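4.2 Gripper comparison in bin clearing

We compared 2 end effectors on the same KUKA arm: the Korer parallel gripper and the Schwaiger two-finger adaptive gripper. Both were driven by the Nurnik controller with an identical grasp planner, so that differences in outcome could be assigned to the hardware. Each trial began with elongated blocks placed at random poses in a metal bin clamped to the work surface. A trial ended when the bin was clear or after three failed attempts in a row.

The full set contains 2,000 grasp attempts, of which 1,062 used the Korer gripper. Finger force was held constant, and the approach speed was reduced near the walls. Blocks lying parallel and close together (Figure 6) were treated as a separate class, as the planner must choose a grasp across the free ends.
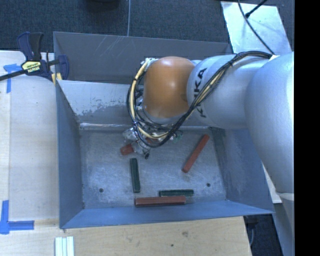

Figure 6. Arm and gripper over the bin, with red and green blocks on its floor.

Failures were labeled by hand as slip, wall contact, or double pick. Wall contact was the most frequent label for the Schwaiger gripper, whose wider housing limits the usable wrist angles near the corners. The first 500 attempts were labeled twice, and disagreements were settled by discussion before the remaining data were processed.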